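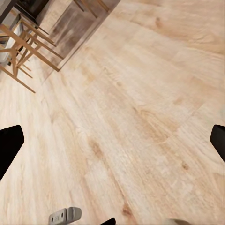 Pale boards, knots and all.

Leave the old floors alone

By Witold Krawczyk
2024-08-24
5 min read

I have been in 41 rented rooms, flats and houses in my life, if you count the ones I only stayed in for a week. Moved for work mostly. And I can tell you that the thing I remember from nearly all of them is the floor. Not the view. The floor, what it felt like at six in the morning with no socks on.

So. The house in Flotovthorpe where my aunt lived is being sold, and the agent's advice to my cousins was to cover every downstairs floor in grey. Grey planks that click together. "Buyers like a blank canvas." The boards under there have been walked on since before the railway closed. They are scratched by the back door where three different dogs asked to go out. There is a burn the shape of a kidney bean near the hearth. All of it going under grey.

I think this is a mistake and I think we keep making it, all over the country, and I want to have a moan about it.

First the money, as that's what everybody brings up. The quote for covering the downstairs was a bit over what my cousins wanted to pay. The quote for having a man come and sand and oil the same rooms was 310 pounds more. That's it. 310 pounds on the sale of a house. And the grey stuff will be lifted by whoever buys it, or it won't, and in ten years it will be peeling at the door where the wet boots go.

But say the money was the other way round. I would still argue it.

A floor is the one part of a house you touch all day. You might go a month without laying a hand on a wall. You don't stare at the ceiling unless you're ill. The floor you are on all the time, and children are on it even more than that. I learned to read lying on my stomach on my grandmother's boards, with a knot in the wood by my elbow that I was convinced was an eye. I used to cover it with a coaster at bedtime so it could sleep. Would I have done that with a plank that repeats itself every fourth row? Maybe. Kids will do anything. But I doubt it.

And people do want the look of wood. That is what gets me. Nobody is selling floors printed to look like concrete sludge, well, some are, but most of what's in the shops has grain on it. Knots, streaks, the lot. We like knots enough to copy them and then we lay the copy on top of the real ones. I stood in a showroom outside Clindcombe in January with my coat still on (their heating was off) and the lad told me that the "character" range was the dearest. Character meaning marks. I asked him what you do when you get a mark on it of your own. He said you ring up and order a replacement board, as long as they still make it.

I wrote a short piece about this in the winter and got a good few letters back. Most of them friendly. One or two not. A reader called Benedito Conceição wrote me two full pages, and he is worth answering properly because he has laid floors for a living and I have only stood on them.

His points. Old boards are cold, and the gaps let the draught up. They are loud, which matters if somebody lives underneath you. Plenty of them were never meant to be seen in the first place, they were rough stuff meant for a carpet, and sanding them down too many times leaves you with something thin that splits. People with bad knees or a walking frame need level, and old is not level. And, he says, people who write essays about dog scratches tend not to be the ones who mop.

Fair. Nearly all of it. I do mop, for the record, but badly.

The draught I'd grant him straight off. I lived above a dentist for a winter with gaps you could lose a biro down, and I did lose one, and I wore a coat to watch television. You can fill gaps, though. Its slow and boring and it does your back in, and you can do it with strips or with string or whatever the shop sells you, and then you have a warmer floor that is still the floor. Noise, get a rug. Two rugs. If the neighbours downstairs are still suffering then yes, put carpet down, carpet is kind, I have no quarrel with carpet. It comes up again.

The knees I can't argue with and won't. If someone in the house might fall, make it flat, do it tomorrow, use any colour you like.

What I object to is doing it for no one. That's the case in Flotovthorpe. No one in that house is cold, there is nobody in it. The grey is for an imagined buyer who is frightened of a burn mark. I have never met this buyer. I've met lots of people who bought a house and then spent their first summer on hands and knees pulling up whatever the last lot put down, and swearing, and finding boards, and ringing everyone they know.

My friends who bought on Evangelista Street did exactly that. Took them most of a year, one room at a time, staples everywhere. They found a pale patch where a piano must have stood. They have not got a piano. They left the patch and put nothing on it, and when you go round for tea you get shown it before you get shown the baby.

I should say I'm not against new floors. A new wooden floor laid well is a lovely thing and somebody has to lay the ones that will be old later. Buy the best you can manage, and then let it get hit. Drop a pan on it. We've got into a habit of thinking of our houses as something we are minding for the next person, so we go round in slippers and put felt on the chair legs and choose the colour that would offend the fewest strangers. I knew a couple who kept the plastic film on a kitchen floor until the warranty ran out.

Anyway my cousins have not decided. The agent rang again on Thursday. I've offered to pay the 310 myself and been told, politely, to keep my nose out, which is probaby right. It isn't my house. I did ask if I could go round once more before anything is done to it and they said yes, bring the key back after.

Related

The front garden is not a car park
Why I gave up on matching chairs
Six letters about curtains, answered
Atero Road, 6 months after the bus stopped

We use cookies to remember your settings and to see which pages get read. By carrying on you agree to this. Manage cookies | Accept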